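# Teaching Grippers at Sellberg

A robot gripper is a machine's hand. At Sellberg, a company that cleans and sorts household goods, grippers move 400 items a day. Before a robot can do this work, people have to perform it with grippers they hold themselves.
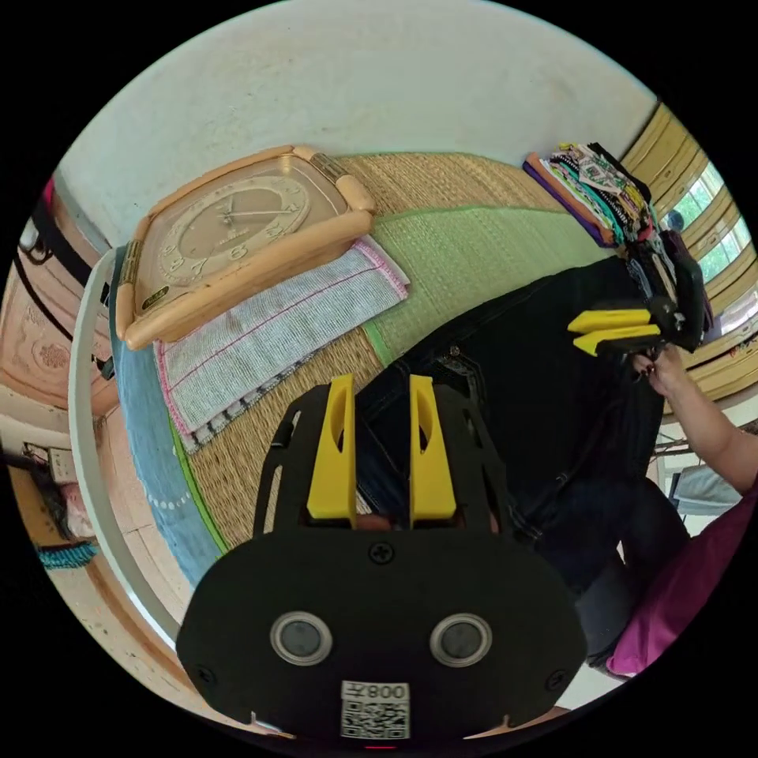 Yesenia Tapia used to fold towels for a full shift. Her job changed in November. She now records motions for the robot, and then she checks its results. Each motion is stored as data: where the gripper was, and when its fingers opened or closed. Hard and soft objects need different handling. A wall clock with a wooden frame keeps its shape when two yellow fingers close on it. The folded towel under it bends.

Tiburcio Solís repairs the machines. He took a course to learn how. The robot does the repeated lifting, and workers decide what it should learn next.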